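Staser Parents Board > Childcare and Sitters > How old before you leave them in the house alone?

Lesholm_mum
Started this because I can't get a straight answer anywhere. My eldest is ten and wants to stay at home while I take the younger one to swimming on Saturday mornings. I'd be gone 59 minutes if the traffic behaves, and the pool is at Mellska, so not far. My sister thinks I'm mad to consider it. My husband thinks I'm mad not to have done it already.

What I've set up so far: the house phone is charged, our next-door neighbour is in all morning, and he knows not to answer the door. Snacks and drinks are out where he can reach them, so there's no reason for him to go near the cooker.

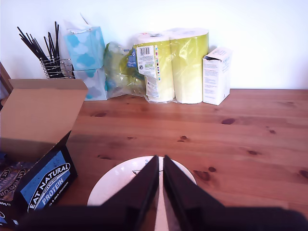
Re: How old before you leave them in the house alone?
pondlife4
Ten is fine if he's sensible. Mine did half an hour at nine while I walked the dog. Start smaller than an hour, though. Go to the corner shop and come back, then go a bit longer the next time. You'll find out quickly whether he likes it or just likes the idea of it.

Re: How old before you leave them in the house alone?
Tamsel
I disagree, sorry. It isn't about whether he's sensible on an ordinary morning. It's about what he does when the smoke alarm goes off or he cuts his hand. I was left on my own at ten and I remember sitting on the stairs with my coat on until my mum came back. I never told her. She would have said I was fine with it.

I wouldn't do it before twelve.

Re: How old before you leave them in the house alone?
quarterpast
We did a trial run in October when ours had just turned ten. I told her I was going out, then sat in the car at the end of the road with the radio on. She rang me twice, once to ask if she could have a snack and once to ask when I'd be back. By the third go she didn't ring at all.
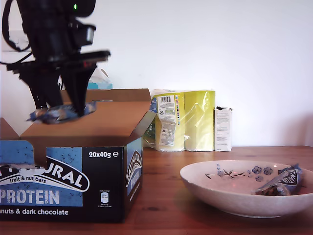 The other thing we did was agree in advance what she could have without asking. One snack and as much water as she liked, no toaster, no kettle. It cut the phone calls down and it gave her something to be in charge of. We also wrote both our numbers on a card by the phone, because she knew mine by heart and then forgot it the moment she was nervous.

Tamsel, I don't think you're wrong about the coat on the stairs. I asked mine straight out each time whether she wanted to do it again, and there was one week she said no, so she came with me.

Re: How old before you leave them in the house alone?
Lesholm_mum
Thanks all. The card is a good idea — he knows my number but not his dad's. I'm going to do the corner shop first, then the post office on Kruger Road, and see how we get on before I try the whole of swimming.

He has already asked how many snack bars he's allowed. I said one. He thinks two.

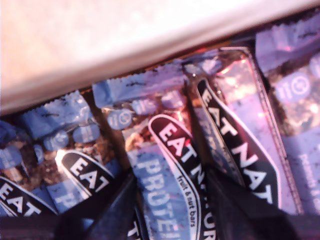 Tamsel says a shorter trip is better but she'd still want an adult in the house for the swimming, and would ask the neighbour to come round and sit with a cup of tea. Her post is on the other thread, if anyone wants to read the rest.

Re: How old before you leave them in the house alone?
pondlife4
Read it. An adult sitting in the kitchen is just a babysitter. He won't learn anything from that.

Let us know how the shop goes.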